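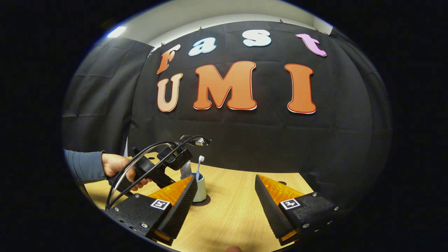 4.2 What happened to the boxes in November

I'd gone into this part of the study expecting the summer boxes to give us the trouble, what with all those courgettes, and I was quite wrong! It was November that had members grumbling. We followed two veg schemes through the season, Midberg (170 households) and Kultwood (a much smaller affair, 28 households, most of them within cycling distance of the farm), and asked everyone to keep a kitchen diary of what they ate, what they gave away and what went on the compost.

The roots did fine. Carrots and beetroot will sit in a cold porch for weeks, and people knew that. Celeriac was another story: 16 of the Kultwood households wrote that they had given theirs away at least once, often to the same long-suffering neighbour. I've a soft spot for celeriac myself, so I found this a bit sad to type up.

Figure 3. Tabletop at Skestuscombe.

Swapping made the biggest difference, as far as I can tell. Midberg puts out a crate at the collection point where you can leave what you don't fancy and take something else, and its members threw away less of everything except salad leaves (which wilt whatever you do with them). Kultwood had no crate until the last box, packed on 22 December 2019, so I can't say much about whether it would have helped there. Chiu, the third scheme we approached, sends out more than 1,000 boxes a week and was too busy to take part. I'd still love to see their diaries one day. Section 4.3 goes on to the recipe cards.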